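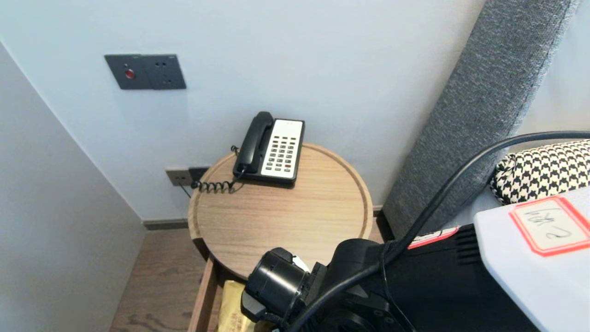

When does the Hatov guest house reopen? On April 10, with bookings open now.

HATOV, January 25, 2024. I run the Oster Guest House, and after a long winter of paint, plaster and far too much coffee, I get to share some good news! The old place on Rudd Street is coming back with 74 beds, up from 50, and a breakfast room that finally fits everybody at once (anyone who ever ate their eggs on our stairs will know why I'm so happy).

We kept the building and redid nearly everything inside it. The local firm Fineck handled the heating, the windows and the roof over the back wing, and they put up with me changing my mind about the hallway color more than once.
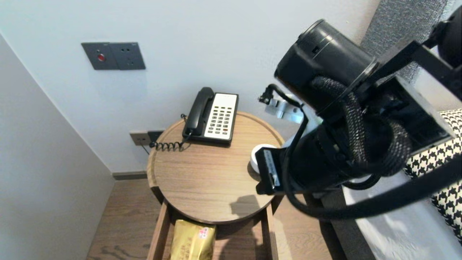

The garden is next. We're planting it in early spring, so please forgive the mud if you come in the first week, and bring shoes you don't love.

Rates stay where they were last season for anyone who has stayed with us before. Just mention it when you book. We're also giving the first 1,000 guests a free breakfast, with bread from the bakery across the street, and late checkout on request.

Local reporters are welcome to stop by for a tour and a slice of cake any time before we open. Write to the front desk at the Oster Guest House, Rudd Street, Hatov, and I'll get back to you myself.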